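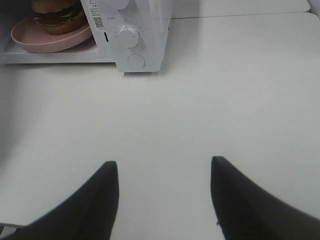
Setting up a kitchen task for an open day starts with the job itself. Pick one that visitors know from home. At Flirnholm we use a microwave, with a burger on a pink plate inside and clear worktop between the gripper and the oven.

1. Run the task 20 times the day before, with the hall lights on.
2. Mark where the microwave stands, so it can go back if it gets knocked.
3. Open the gripper fully before each group comes in.
4. Say what the arm will do, then start it.
5. Keep one person by the stop button. Ermira Obradović did this for us in May, when we had 231 visitors.

Leave time for questions after each run.

Sun 7 January, by Nermina Stoyanova
Filed under: Robots, Open days
We use cookies to remember your settings. Accept or manage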